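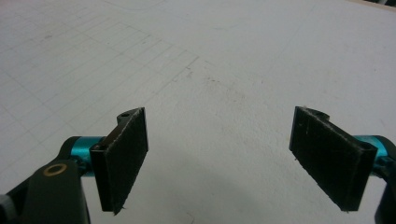 1/ The Pirihi crossing is open again!! Trucks went over in both directions before 7 this morning, and I have been grinning at my phone ever since. Long thread, get a coffee.

2/ Quick catch-up if you haven't been following Gesura and Novurine as obsessively as I have. The front line froze along the river last year. Both armies dug in, the bridge at Pirihi got closed, and the towns on either side went from sharing a market to shooting over it.

3/ The truce signed in Cindell in April has 38 articles. I've read all of them (twice, the second time with a highlighter) and it's a much better document than the early coverage made it sound.

4/ Most of the reporting went to Article 1, the halt in shelling. Fair enough! But the part I love is Article 9, which sets up a joint crossing office staffed by both sides, in one building, with one logbook. They have to sign the same page at the end of each shift.

5/ Sounds tiny, I know. Go back and look at the last truce, though. Each side kept its own record, and within weeks they were arguing over two completely different versions of every incident. There was no shared paper to point at.

6/ Now the prisoner lists, which is where I got a bit teary. The Gesura side handed over 1,476 names. The Novurine side handed over 2,659. Those are the published figures from the Cindell talks and they include people held from the first month of fighting.

7/ Please read that carefully before quoting it, I've already seen it mangled. Those are names on lists. They are not releases. Under Article 14 every name has to be matched by the other side before a transfer date is set, and matching is slow work.

8/ Why are the lists so uneven? A few people in my replies think it means somebody is hiding prisoners. Could be, and the monitors should push on it. There's also a duller explanation: one list counts detained civilians and the other has them in an annex that hasn't been published yet.

9/ I'd really like to see that annex. If anyone has a link to the full text and not the summary, send it over and I'll add it here.

10/ OK, back to the bridge, my favorite subject. For now it's 5 trucks at a time, food and medical loads first, then fuel. Foot traffic gets a window in the afternoon. Private cars are still banned and there's no date for changing that.

11/ The foot window matters so much. A lot of families in Pirihi have had relatives on the far bank this whole time, close enough to see each other's kitchen lights. The detour through the hills took two days when the road was passable, and in winter it mostly wasn't.

12/ Local radio ran the crossing live this morning and I listened to the whole thing. Long stretches of engine noise, a presenter reading out which gate was moving, then somebody near the microphone started clapping and it spread. Best radio I've heard all year.

13/ What's still bad: the south bend of the river. Both governments say their troops have pulled back from it, and each one says the other hasn't. The monitors haven't been allowed to walk that stretch, so I'm not treating either claim as settled.

14/ Also mines. The fields below the bridge were mined by both sides and the maps are incomplete. Article 22 gives the clearance teams access "without delay," and we all know how far that phrase can stretch. Planting season won't wait for it.

15/ Someone asked if I think this holds. I think it has a real chance! The last truce asked for everything at once and fell apart over the first missed deadline. This one has small steps, and a missed step gets sent to the crossing office before it goes to the generals.

16/ The thing that could sink it is the Novurine parliament. They still have to vote on the money for the monitors. The hardliners don't have the numbers to kill the truce itself, but they could starve the mission that watches it, and that would get there in the end.

17/ Meanwhile in Gesura the army is grumbling about the pullback line, and the government keeps describing it as "temporary" on TV. The text says no such thing. Article 6, second paragraph, go look. The line stays until both sides agree in writing to move it.

18/ Couple of corrections from my last thread. I said the crossing office would answer to the defense ministries. It answers to the joint commission in Cindell. I also had the foot window down as a morning one. Thanks to the people who caught both, you were very nice about it.

19/ Things I'm watching next: the civilian annex, the first matched names, whether the monitors get onto the south bend, and the budget vote. I'll post on each one as it comes up and try to keep the maps current.

20/ Radio has just said the afternoon window is open and people are walking over. Going back to listen!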